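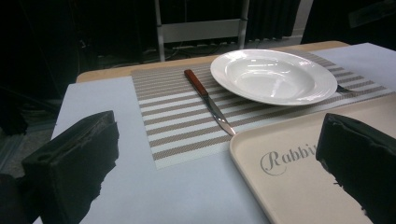 A soup plate on a striped placemat.

4. Setting up the Gavell water flosser

This section is for the countertop model with the 300 ml tank. If you have the travel model, go to section 5, because the tank and the charging are different there.

4.1 Before the first use

1. Take all parts out of the box and remove the plastic film from the base.
2. Wash the tank, the lid and the tips with warm water and a little washing-up liquid. Rinse them well.
3. Put the base on a flat and dry surface, near the washbasin but not where it can fall in.
4. Check that the small valve at the bottom of the tank is in place. The flat side of the valve must look down.
5. Push the tank on the base until it does not move any more.

Note: The valve sometimes comes loose in transport. If you find it lying in the box, press it back with your thumb. You don't need a tool for this.

Caution: Don't connect the plug with wet hands. Keep the base away from the bath and the shower.

4.2 Filling the tank

1. Open the lid and fill the tank with lukewarm water up to the upper line.
2. If your dentist has recommended a mouthwash, you can add it now. Use one part of mouthwash for one part of water and not more.
3. Close the lid.

Caution: Never use water above 40 °C. Hot water can damage the seal and can burn the gums. Don't put salt, baking soda or oil in the tank — they leave a deposit in the hose.

4.3 Choosing and fitting the tip

The Jinach tip is the standard one and is good for most people. The Brophy tip has a soft end and is made for the gum pockets, so please ask your dentist or hygienist before you use it. For braces, choose the tip with the small brush.

1. Make sure the unit is switched off.
2. Push the tip straight into the handle until you hear a click.
3. Pull it lightly. It must stay in its place.
4. To take it out, press the round button on the handle and pull.

Each person in the house should have an own tip. The coloured rings in the bag are for this purpose. Change the tip every 6 months, or earlier if the end is bent.

4.4 First cleaning

The pressure dial has 9 levels. Begin with level 1, also if you have used another flosser before.

1. Turn the dial to level 1.
2. Bend over the washbasin and put the tip in your mouth.
3. Close the lips nearly completely, so that the water can run out but does not splash.
4. Press the switch on the base, then slide the switch on the handle up.
5. Start with the back teeth and move slowly along the gum line. Wait a moment between two teeth before you go on.
6. Do the same on the inner side.
7. Slide the handle switch down before you take the tip out of your mouth.

The unit gives a short pause after every 60 seconds. Use it to change from the upper teeth to the lower ones. When the tank is empty, switch off the base and don't let the pump run dry.

Note: A little bleeding can happen in the first days if you have not cleaned between the teeth for some time. If it continues after two weeks, or if you feel pain, stop and speak to your dentist.

Caution: Don't point the water under the tongue, in the ear or in the nose. Children may use the unit only when an adult is with them.

4.5 After each use

1. Pour out the water that is left in the tank.
2. Run the unit for a few seconds with the empty tank, only to clear the hose.
3. Take off the tip, rinse it and put it in the holder.
4. Wipe the base with a dry cloth and leave the lid open.

For removing limescale, use the Kusness powder or white vinegar mixed with water. The full procedure is in section 7. Don't put the base or the handle in the dishwasher. The tank may go in the upper basket, without the valve.

If the water comes out weakly, look first at the valve and then at the hose — very often the hose is only folded behind the base.

Section revised 2021-07-03, Kevin Condori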